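3.2 Setting and timetable

The Inon course ran at Rorkville for one term, with 124 pupils and three teachers, one of whom had been told it was a book club. Groups chose their own projects and, in March, their own deadlines — a freedom they used generously.

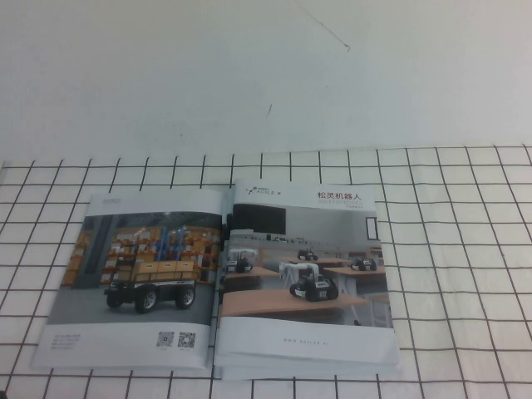
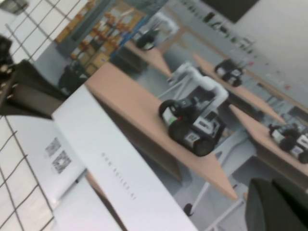

Figure 3. Open brochure on a gridded tabletop (first panel); white box printed with a web address (second panel).

Following Kováčik, we asked each group to keep a work diary. We received 300 entries, many consisting of the word "planning". Thaís Bastos coded them all by hand. Entries grew longer once teachers stopped marking them, a result we report with mixed feelings.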